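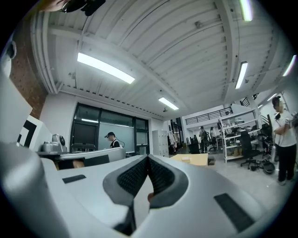
4. What the chores asked of us

I'll start with the towels, as everybody asks me about the towels. We had 263 demonstrations of towel folding by the time we trained the version I describe in this section, all of them made by a person holding the gripper and doing the job by hand, and I made a fair number of them myself. My forearm can vouch for that. Folding a tea towel with one two-fingered tool is a silly way to fold a tea towel, and a good part of what I learned about the task came from how annoyed I got while doing it.

The trouble begins with the corner. A person finds a corner by feel, running finger and thumb along the hem until it stops. With the gripper I had to look for it, pinch it and hope I'd picked up one layer and not two. The trained policy has the same problem and fewer ways out of it. In 30 test runs from a crumpled start it finished the fold 17 times, and I was generous about what counted as a fold (edges within a hand's width of each other, nothing on the floor). Most of the failures were two layers picked up at once. The arm then carries on quite happily, folding a towel that's already half folded, and ends up with a sort of parcel.

From a flat start it does much better, and I'd be tempted to report only that. But towels at home don't come flat. They come out of the machine in a knot with a sock inside.

4.1 The view the policy gets

It's worth spending a moment on what the policy has to go on. The lens sits behind the fingers, so the tool itself takes up the lower half of what it sees, with the two dark pads coming together in the middle and a great deal of room beyond them (Figure 1). I like this for one reason: when I move the gripper by hand and when the arm moves it, the pads stay in the same place in the picture, so the two kinds of footage look alike where it matters most.

Figure 1. View from the hand-held gripper, pads nearly closed. The wide lens bends the ceiling lines and takes in most of the workshop, including the marker board on the left.

What I like less is everything else that gets in. Look past the pads in Figure 1 and there are lights, a brick wall, glass, shelving, a chair, people. None of that helps anybody pick up a cup. In our first round of training the policy had plainly taken some notice of the background, and when Mārtiņš Petrauskas wheeled a table to the other end of the building at Pirkthorpe for the next set of tests, the success rate on the easy jobs dropped by more than I would like to admit. We went back and recorded in more places, at different times of day, with people coming and going as they pleased. That helped more than any change we made to the network, which was a bit deflating for those of us who had spent June on the network.

Overhead lights deserve a grumble of their own. A tube light coming into view can shift the exposure enough to turn a white plate on a pale table into nothing much at all. We tried locking the exposure, which cured the plates and spoiled the recordings made near windows. In the end I let the camera adjust itself and made sure the training data had plenty of bad light in it.

4.2 Shop-floor jobs

The shop-floor tasks were sorting fixings into trays, moving boxed parts from a shelf to a bench and wiping a bench down. I expected these to be easier than the household ones and, on the whole, they were. Boxes have edges and trays stay put. Hornitz, who lent us the parts, had asked for a machine that could clear a bench at the end of a shift without being watched, and for boxed goods I think we're close to that.

Loose fixings are another matter. The pads have a fine texture that gives good grip on card and cloth, but a small washer lying flat has nothing to hold it by. The way I do it by hand is to drag the washer to the bench edge and catch it as it tips over. The policy learned the dragging nicely. It learned the catching about as well as my nephew would — that is, the floor got most of them.

Wiping surprised me. I had put it in as filler, something to do while the fixings were being reprinted for the trays, and it came out as the most dependable job in the whole set. A cloth forgives a lot. If the stroke is a little off, the next one overlaps it, and there is no single moment where everything is won or lost. I suspect that's a better guide to what machines can do in a house just now than any list of chores sorted by how hard people find them.

4.3 So can it do the chores?

Some of them, slowly, in a room where someone has moved the breakables. I timed myself against the arm on clearing a table, and I had finished, made tea and come back before it put the last item down. Speed can be bought to some extent, and we ran the arm cautiously on purpose. What worries me more is recovery. When I drop a spoon I pick it up without thinking about it. When the policy drops a spoon it often goes on to the next step as though the spoon were still in its fingers, and it will solemnly place nothing at all in the drawer.

Kazlauskienė reports the same habit with a quite different arm and a different sort of gripper, so I don't think it's down to our hardware. Our demonstrations were nearly all clean ones. People who dropped something tended to stop and start again, and I told them to, which I now regret. For the next round we've asked them to keep going, mess and all, and to fix the mistake with the gripper in hand.

We haven't yet trained on those recordings. The towels will go first, again from the crumpled start, and the washers after that if Mārtiņš can find enough of them under the benches.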